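Nuwan Bandara
29 Jan 2019

Moving out of the Fulemmont apartment after 4 years. A thread on what I have learned, most of it too late to be of use to me.

1/ The landlord's checklist runs to 17 pages. Page one asks if I have "restored the oven to its original character." I have met that oven. It has no character, and what it had I scrubbed off in June.

2/ My deposit is $1312. I have begun to think of it the way people think of a cousin who went to sea.

3/ Movers quoted me $900 and asked if there were stairs. I said yes. There was a long breath on the phone. They'll call me back.

4/ Every home has one drawer where you put things while you decide about them. I've been deciding for years.
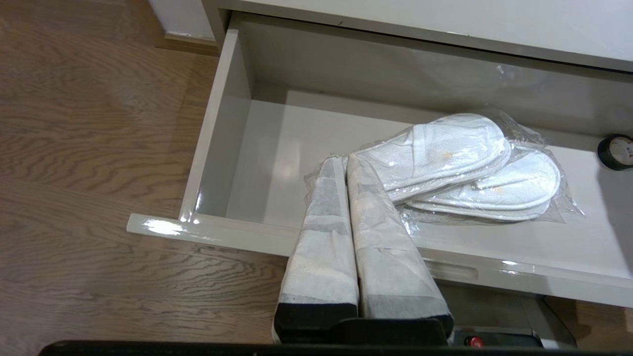
Slippers, tape, no decision.

5/ A friend told me to ask of each object, "Would I buy this again today?" I didn't buy half of it the first time. It arrived, like weather.

6/ Found the manual for a blender I don't own. Found the warranty card too, filled out in my handwriting.

7/ The new place is in Filali, which the listing calls "up and coming." So did the listing for this one. Fulemmont is still on its way.

8/ Changing your address takes five minutes online, unless you're with Zadach Electric, in which case it takes a form, a second form, and a man who tells you the first form has been discontinued.

9/ I made three piles: keep, donate, toss. By lunch there was a fourth pile and it was the biggest. I'm not ready to name it.

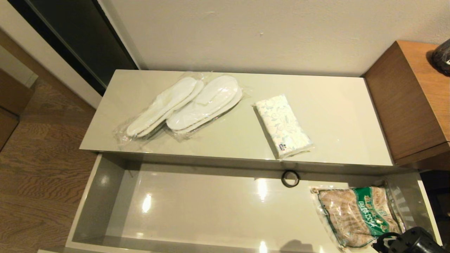

Slippers under review, with tissues.

10/ You can't sell a couch. You can only pay someone in kindness to come look at it and say they were picturing something smaller.

11/ Packed the scissors. In a box. Taped the box.

12/ Movers called back. It's more than $900 now. They'd like to know if the stairs turn. The stairs turn.

13/ Anyone want a couch? It's smaller than you're picturing.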